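Home | Courses | Student Work | Reports | Contact

Sour Cherries and Small Kitchens: A Report on Fruit Syrup Making in Drendcombe

Gregor Carnegie
Local Food History Project, October 2018

When I first told my grandmother that I wanted to write my project on fruit syrup, she laughed and asked whether there was enough to say about it to fill a page. I have thought of her question many times over the past few months, mostly while trying to cut this report down to the length our instructor asked for. People in Drendcombe have a great deal to say about syrup once you get them started, and I want to begin by thanking everyone who let me sit in their kitchens and ask the same questions over and over.

Drendcombe is a town of 2,000 people on the slope above the Garkard road, and for as long as anybody I met could remember, it has been cherry country. The big orchards are mostly gone, but nearly every older house still has a tree or two behind it. The sour kind is no good for eating out of hand (I tried, and I don't recommend it), so families learned long ago to cook it down with sugar, strain it and put it up for the winter.

My plan was to find out how the recipes differ from house to house and how they have changed. I started in June, when the first fruit was coming ripe, and by the end I had handed out 60 questionnaires and had 50 of them back, which pleased me very much. I also spent a long and happy week with the old account books from the Gunn grocery, where the family was kind enough to clear me a corner of the back office and bring me coffee. 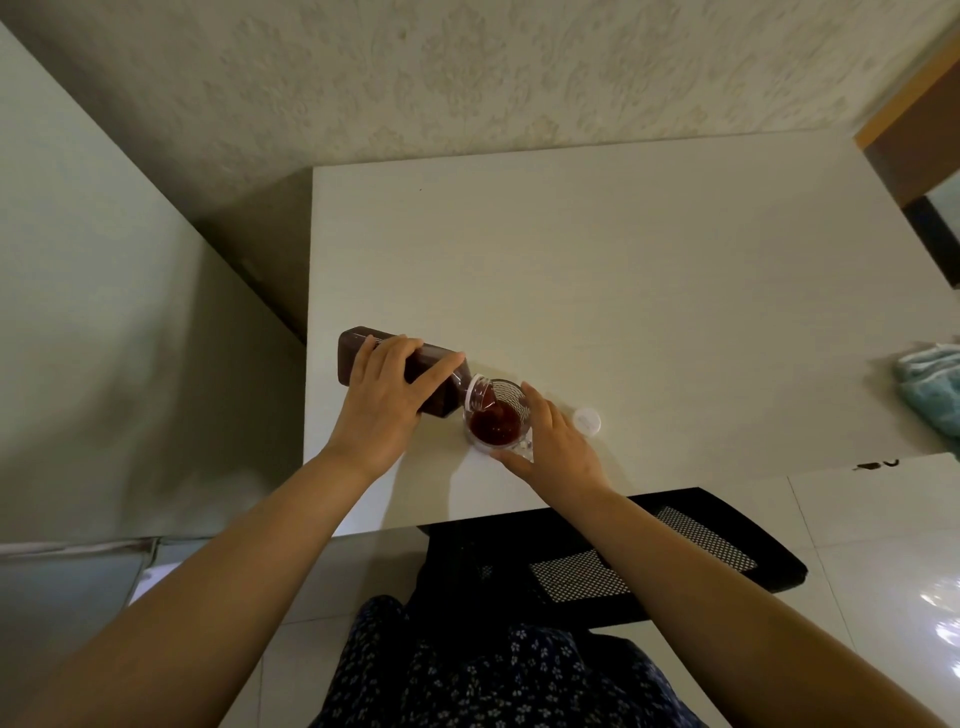

The first thing I learned is that almost everyone disagrees about the stones. One group leaves them in while the fruit cooks and says the flavor is flat without them. The other group pits every cherry first, with a hairpin or a paper clip or one of those spring-loaded gadgets, and thinks the first group is lazy. I heard both opinions at the same table more than once, sometimes from two sisters, and I learned to keep my pencil down until it blew over.

Sugar was the next big difference. The older recipes, the ones on cards and the backs of envelopes, tend to call for equal weights of fruit and sugar. Many younger cooks use up to a third less and keep the syrup in the refrigerator. A few of the older cooks told me kindly but firmly that this isn't syrup at all, it's juice.

The account books turned out to be my favorite source. In one ledger I found 313 separate entries for sugar over a single summer, far more than in the winter months, and many of them have a little "ch." penciled in the margin. I spent a whole evening wondering about that before Mrs. Gunn looked over my shoulder and said, well, cherries, of course. I had been so ready for it to mean "charge" or "check" that I'd missed the obvious answer!

I should say something about Brellia too. This was the bottled syrup sold at the grocery for many years, and people over a certain age speak of it with real affection, even the ones who made their own. Several told me it was what you gave to company, stirred into cold water, because it looked so smart coming from a shop. I wasn't able to find out who made it or when it stopped, and I would love to hear from anyone who has a label tucked away in a drawer.

If I did this project again I would ask fewer questions about measurements and more about who taught whom. Recipes on paper were easy to compare, but the best things I heard came up after I had closed my notebook, usually while I was being handed a jar to take home. I would also visit the farms toward Garkard, where I'm told they add a bay leaf.

The blank questionnaire and my copies of the recipe cards are in the blue binder in the school library, second shelf, next to the town maps.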